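Section 4: Setting up the brick table

OK, table's up, legs are locked, so now we get to the fun part! I've set up the Skotar kit in my own playroom more times than I can remember, and this is the order I've settled on. You'll need nearly 20 minutes if you've got helpers under the age of 7. Less if they're napping.

1. Wipe the tabletop with a barely damp cloth and let it dry. Go easy along the seam where two boards meet, if your table has one (mine does), because water sits in there.

2. Put the play fruit along the back edge. Star fruit, apples, whatever came in your set. I like them against the wall so the whole front stays open for building.

3. Pick out one small batch of bricks. Please don't tip in the whole tub! The big Tralludach tub holds 4000 pieces and I did that exactly once, on a Monday, and was still finding them under the radiator in November.

4. Drop the batch in the middle of the table and leave it in a heap. No sorting yet.

Note: red and yellow are plenty to start with. An odd green one in there is fine, and kids seem to love hunting for it.

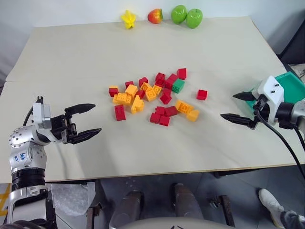 5. Now let the kids sort. Ask for all the reds on one side and the yellows on the other, and then let them argue about where the orangey ones go (we've had some long debates over that).

6. Once the colors are done, have them match bricks to fruit. Red goes in front of the red apple, yellow in front of the star fruit, green by the green apples. Teodoro Montes, who wrote the first version of this guide, did it by size, and you can too, but I find color goes quicker.

7. Build! Towers, walls, a fruit stand. If you have the Paucar picture cards, deal them out at this point and keep the spares in the lid.

Caution: small bricks are a choking hazard. Keep this set away from children under three, and check the floor before the baby comes back in.

Caution: the play fruit isn't dishwasher safe. Warm water and a drop of soap, then air dry. (Ask me about the melted pear.)

To pack up, fruit goes in first, then bricks on top in the cloth bag. The bag takes 200 pieces comfortably, and past that the drawstring won't close. If you come up short on bricks, look inside the sofa before you write to me for spares.

Hajnalka Farkas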